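Kit de pinza Bernora: dos meses en el taller compartido

Lo compré con pocas ganas de creerme el folleto. El kit cuesta 336 euros, trae dos dedos, el servo y una placa que según Bernora se configura «en una tarde». A Ambros Gruber y a mí nos llevó cuatro, y el manual sigue hablando de un conector que en nuestra caja no venía.

Con piezas rígidas cumple. Con tela ya es otra cosa -- y la tela es justo lo que anuncian en la portada.
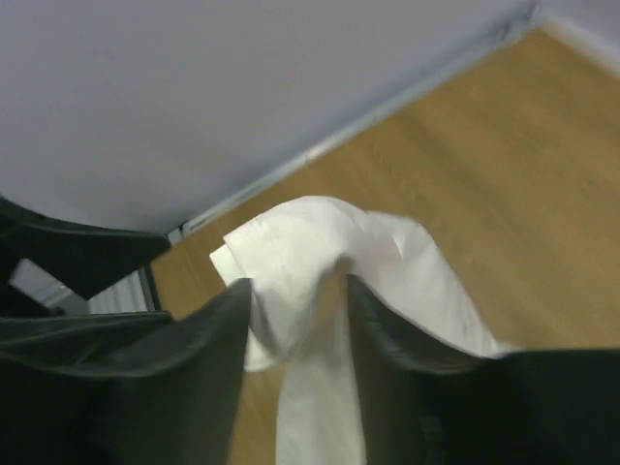 Los dos dedos de la pinza con el paño blanco cogido, arrugado por encima y colgando por debajo.

Coger, coge. Lo que no veo es cómo se pasa de ahí a doblar nada: el programa de ejemplo cierra siempre con la misma fuerza y no distingue una capa de tres. Felicja Urbańczyk reescribió esa parte y mejoró algo.

Del soporte técnico, dos correos y una respuesta automática. Le pongo 2 estrellas de 5. La versión Pro sale por 900 euros y no pienso probarla.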